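Jonalora Table Notes
Search the gallery ... Go
Filed under: Gallery > Tables and Small Things > Paper Cups

Small brown cup, big brown mat

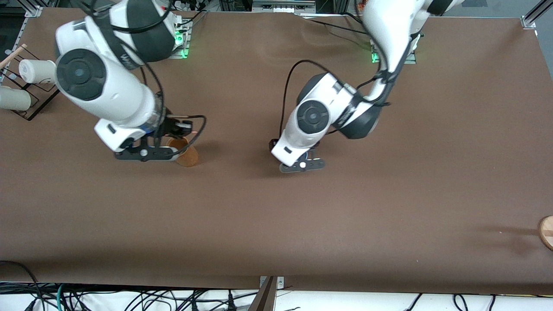 What is the best color of mat to put under brown paper cups?

A dark and matte one works well, if the cup has a lighter rim. The eye finds the rim first. If your cups are the same brown from bottom to top, choose a mat which is clearly lighter or clearly darker than the cup, and avoid patterns.

Welcome to the cup page of the gallery. I keep these pages for people who like simple table things: cups, trays, mats, cloths, the small dishes where you put the sugar. Before, all of them were together on one very long page, and several readers from Gillov wrote to me that it takes too much time to open on a phone. So now the cups have their own place. The picture comes with its line, and after it are my notes on the same subject, because I receive the same letters about cups every winter and I prefer to answer once and properly.

Caption: Paper cup on a chocolate-brown mat. The rim is a tan-orange, the cup itself is brown, and a few faint wrinkles can be found in the mat near the back edge.

ABOUT THE BROWN

I like brown on brown very much. Many people think it is boring, and my own sister told me that it looks like a table in a waiting room. But brown has many steps in it. Chocolate, coffee, chestnut, the brown of cardboard, the brown of bread. When you put a small paper cup on a chocolate mat you see two of those steps next to each other, and a warm rim gives one more. A white cup on the same mat is much louder. It is fine for a party, but for an ordinary table I find it too strong.

Please also think about the light. A matte surface shows soft shadows and not many reflections, and this is a comfort when you sit at it for a long time. Shiny surfaces give you the lamp back, right in your eyes.

ABOUT THE SMALL CUPS

The cup I use at home is the small Famon in plain brown. I bought a carton of 700 two winters ago, when my neighbor and I decided to share the price, and the carton still lives under my stairs. It was too many. If you want to try a small cup, ask first if the shop sells a short sleeve of them. Mine does now, but it did not then.

Small paper cups are useful for much more than drinks. I start seeds of basil in them. I put screws in them when I take apart a chair. Children can sort buttons in them and nothing breaks if a cup falls from the table. For hot coffee I put 2 cups one inside the other, which is maybe a waste, but my fingers are thankful.

A thing I learned slowly: a paper cup should be held low, close to the bottom, where the base makes it stiff. Higher up the wall is soft and bends inward when you press it. With a full cup this means coffee on the sleeve. The rolled rim is also quite stiff, but who wants fingers where the mouth goes?

An empty one is so light that a draft from the door can move it. In summer I put a clean pebble in the first cup of the stack. It looks a little strange and guests ask about it.

ABOUT THE MAT

My large mat is from Weidemann, also in brown, and it was folded when it came to me. I do not recommend to buy a folded mat if a rolled one is possible. The fold lines stayed for 6 weeks. I tried heavy books, then I tried to roll it the opposite way around a cardboard tube, and the tube was better. The last wrinkles were along one side and they are a bit there even now, but I do not see them anymore unless someone points.

Some readers ask if the mat should cover the full table or only the place where you sit. For me, the full width is nicer. A small mat on a big table is always moving, and then everything on it stands crooked. If you take the wide one, measure twice and let it finish straight with the front edge. When it hangs over, even a little, your arm catches it and pulls it.

For cleaning I use a damp cloth and no soap. Soap left pale marks on my mat after it dried, and I had to wipe it again with clear water in the evening. Crumbs are best taken with a dry brush before the cloth comes, otherwise you make a paste. Coffee rings are not very visible on dark brown, I admit this is one of the reasons I chose it. They should be wiped anyway.

STORING

Cups: upside down, in their sleeve, in a dry cupboard, away from onions and spices. Paper takes the smell of everything. I had a whole stack which tasted of cumin, and I used it up for paint water.

Mats: rolled, with the good side out, tied with a wide ribbon. A thin string makes a line in the material.

LETTERS ON THIS SUBJECT

A reader wrote that her brown cups arrived in a different brown than the ones she bought before. This happens also to me. The paper is not always the same from one batch to the next, and side by side you see it very well. I mix them on purpose now, so that it looks like a choice.

Another reader wanted to know if plain cups can be decorated by hand. Pencil and wax crayon go well on uncoated paper. Felt pens can bleed, so please try on the bottom of one cup first. White crayon on brown is my favorite, very simple, only dots or the first letter of a name.

And somebody asked for the page about sugar dishes. It will come in December, together with the trays, if I have finished sorting the old pictures by then.

Tags: paper cups, brown, table mats, small things, storing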